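The marble basin and other September jobs

I had such good intentions for September. The loft, the shed, the big cupboard of doom... and what have I done instead? Cleaned sinks. Well, one sink properly, and I've had a stern look at a second.

The basin is the square white marble one with dark grey veins running through it, and I do love it, but goodness it's fussy. No vinegar, no lemon, nothing with a scratchy side. I learned that the hard way in our last house, where I left a dull patch the size of a saucer and had to keep a soap dish over it until we moved! So now it's warm water, a drop of washing-up liquid and a soft cloth, then a good buff round the tap.

The back ledge is my real problem. It's a handy width, so things land on it. There's the pale green bottle that's forever lying on its side, and the round cup by the tap with a beige thing poking out of it, and I swear they breed overnight.

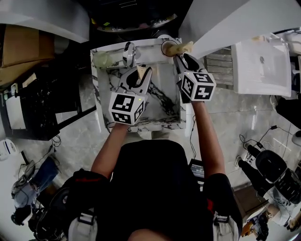
What I'm changing

First, the ledge. One cup is allowed to stay, and bottles have to stand up or find somewhere else to live. Matúš Urban from down the road swears by a little tray from Andby, so I may treat myself (I've been told I don't need another tray, but I wasn't listening).

Second, the black rack. It's got cables and all sorts on it, plus a cardboard box close by that I keep meaning to flatten. I've given myself 44 minutes for that on the kitchen timer, with tea at the end of it.

The floor can wait. It's grey marble with white veining and it hides a lot, bless it.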